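**Two-finger vs. softer fingers for cups and plates — what are you running?**

Board: End effectors and tooling

**gridlock_hal** wrote:

We have a six-axis arm on a tabletop cell and two grippers to choose from. One is the Drutent two-finger with the stock hard fingertips. The other is a Gosselin with compliant fingers, on loan until November. The work is plain pick and place with toy dishes, play food and blocks. Nothing heavy.

I ran 300 picks with each over the same set of objects. The Drutent dropped or missed 33. The Gosselin missed fewer on the fruit but more on the cubes, and the total came out close enough that I don't trust it to decide anything.

What I care about most is the cup rim. Has anyone settled on a finger shape for that?

**mopboard** wrote:

What grip force, and are you going over the rim or around the outside? Those are two separate problems. A hard finger over the rim is fine if you come in straight. Around the outside you need the full stroke, and on a tapered cup the fingers want to ride up.

**gridlock_hal** wrote:

Over the rim, one finger in and one out. Force is at the lowest setting the Lillunix controller allows. I don't come in straight. The approach is tilted because the wrist gets close to a joint limit on that side of the table.

**tern_and_valve** wrote:

Then I'd fix the tilt before comparing grippers. You are measuring your approach angle. I did the same thing for most of a winter and ended up with a spreadsheet of 2,581 picks that told me my base was mounted in the wrong place.

**gridlock_hal** wrote:

I can't move the base, it shares a plate with another cell. The tilt stays. Both grippers get the same approach so I think the comparison is still fair.

**mopboard** wrote:

It's the same approach but it won't hurt them equally. Compliant fingers bend when they touch at an angle. Hard ones push the cup. Post the layout if you can, it would help to see how much room you have next to the cup.

**gridlock_hal** wrote:

Cup, pear and plate are the tight group. The yellow cube is off by itself near the wall and the orange block is in front of the plate.
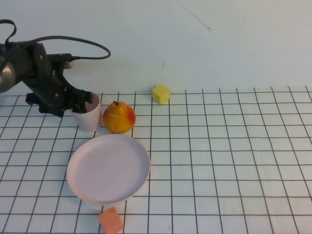 *Last edited by gridlock_hal on May 10, 2025*

The pear is the one I worry about. It sits nearly against the cup, so the outside route is blocked on that side and the rim is what I have left. I keep it that way on purpose, a cup with open space all around it is too easy to be a useful test.

**tern_and_valve** wrote:

That helps. Two things I would look at. First, the finger on the cup side has a squared end that reaches across the opening. It takes up a lot of space on a cup that small. I would grind or print a narrower tip before spending money on a different gripper.

Second, the cable. You have a long loop coming off the right end of that module and going back over the wrist. Does it ever pull when joint six turns?

**gridlock_hal** wrote:

It has come loose 2 times. I park the wrist so the loop stays on top, but a long rotation can still drag it. A right-angle connector is on the list.

**mopboard** wrote:

Do the connector first. A sensor that drops out for a second in the middle of a pick will look like a gripper miss in your log. Some of your 33 could be that.

I disagree about the narrow tip though. Narrow tips on a smooth rim let the cup swing. I would keep the width and glue on a thin rubber pad. Cheap, and you can peel it off again.

**tern_and_valve** wrote:

It swings if you grab it high. Go deeper and the wall stops it. The pad adds thickness exactly where there isn't room.

**mopboard** wrote:

Going deeper at a tilt puts the knuckle on the rim. We tried it on a Takulby arm with nearly the same finger length and it tipped the cup over more often than it picked it up.

**sedgewick_lane** wrote:

How does either of them do on the plate? We gave up on fingers for plates and went to a small suction cup. On a smooth flat surface it just works.

**gridlock_hal** wrote:

The Gosselin can get under the raised rim of the plate if I let it slide along the table first. The Drutent can do it too but it scrapes. Suction would mean a tool changer and I don't have the payload left after the sensor — I checked.

Plan for now is the right-angle connector, then a rerun of the Drutent as is, then the pad, then the narrow tip. Same objects and same positions on the grid each time. I'll split the log by object this time too.

**mopboard** wrote:

Log the gripper position at close as well. On a rim grasp it tells you more than the force reading does.

**gridlock_hal** wrote:

Will do. The Lillunix controller writes it out already, I just never saved that column.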